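3.2 Household storage of fresh fruit

The second part of the study deals with what happens to fruit after it leaves the shop. Earlier work on waste in the supply chain has mostly stopped at the checkout, where weights are recorded as a matter of routine and losses can be read from stock sheets. Inside the home there are no such records, and the researcher depends on diaries, on weighed bins, or on recall. We used diaries together with weighed bins. Recall was tried in the pilot and dropped, as the amounts people remembered throwing away fell well below the amounts found in the bins.

Households were recruited in two districts, Indier and Zasmont, which differ in housing type but have a similar mix of food shops. A total of 228 households completed the full diary period. Each was given a kitchen scale, a printed diary, and a sealed bin for fruit waste only. Peel, cores and pits were to be put in the ordinary bin. This rule was not always kept, and where the contents of the sealed bin were plainly mostly peel, the weight was corrected using the method in Section 2.4.

Storage was coded at the level of the single purchase, by the place where the fruit was first put down after unpacking. Four codes were used: refrigerator, open container, closed container, and left in shop packaging. The last of these overrides the others, so that a bag of lemons put unopened in the refrigerator is coded as shop packaging. Fruit moved from one place to another during the week kept its first code. We accept that this hides some useful detail – a pear ripened on the counter and then chilled is handled quite differently from one that stays out – but the diaries did not record moves with enough care to support a finer scheme.

The open container code covers bowls, trays, racks and baskets. Solid and perforated containers were at first kept apart, on the grounds that airflow below the fruit should slow the growth of mold at the contact points. A green plastic basket with mesh sides and bottom, holding a lemon and a pear-like fruit (Figure 3), falls in the perforated group. A ceramic bowl of the same size would fall in the solid group. The two groups were later merged for the main analysis, as the perforated group was too small in Zasmont to be treated alone. Results for the separate groups are given in the appendix.

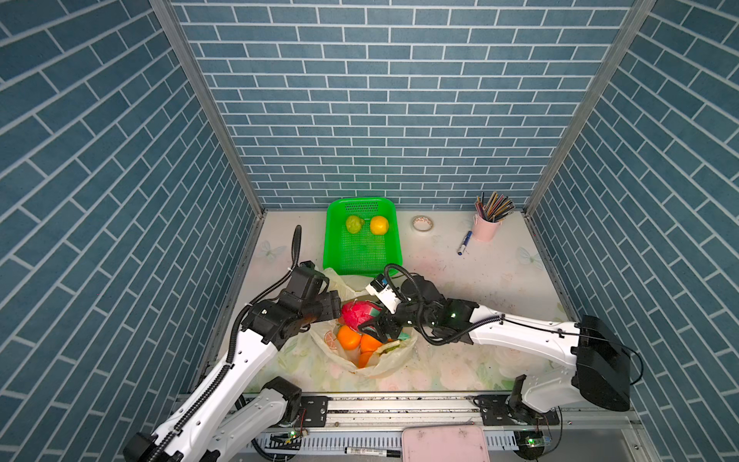 Daneshvar objected to the merging at the review stage, arguing that a perforated container and a deep bowl have little in common apart from lacking a lid, and that any benefit from airflow would be lost in the average. The point is a fair one. We reran the main model with the two groups apart, using the Indier households only, and the difference between them was small and ran in the expected direction. With so few purchases in the perforated group, we do not place weight on it. Depth of stacking may matter more than the wall of the container, and depth was not recorded.

Mixed storage raises a separate problem. Pears give off ethylene as they ripen, while lemons produce little of it but can lose their green button and age faster when exposed to it. A container holding both is therefore not the sum of two single-fruit containers. In the diaries, mixed containers were the usual case outside the refrigerator. Only 13 households kept each kind of fruit apart throughout, and most of these bought just one or two kinds. We added a binary term for mixed storage to the model but did not attempt to list every pairing.

Mean fruit waste across the sample was 800 grams per household over the diary period. The distribution is strongly skewed, with a long upper tail, and 40 households recorded no waste at all. For this reason the model was fitted in two stages, the first for whether any waste occurred and the second for the amount. Storage code had a clear effect in the first stage and a weaker one in the second. Households that left fruit in shop packaging were the most likely to record some waste. The gap between refrigerator and open container was narrow once the kind of fruit was controlled for, and it changed sign for citrus when household size was added.

Two limits should be stated. First, the diary period fell in June, when kitchens are warm and soft fruit is cheap, and the results should not be carried over to winter without a check. Second, keeping a diary may itself change behavior. Stimik reports a drop in waste during the first days of recording that fades later on. We saw a similar pattern in Indier but not in Zasmont, and have no firm account of why the two districts differ. Removing the first three days from the data leaves the order of the storage codes unchanged.

The effect of purchase size, which turned out to be closely tied to the use of shop packaging, is taken up in Section 3.3.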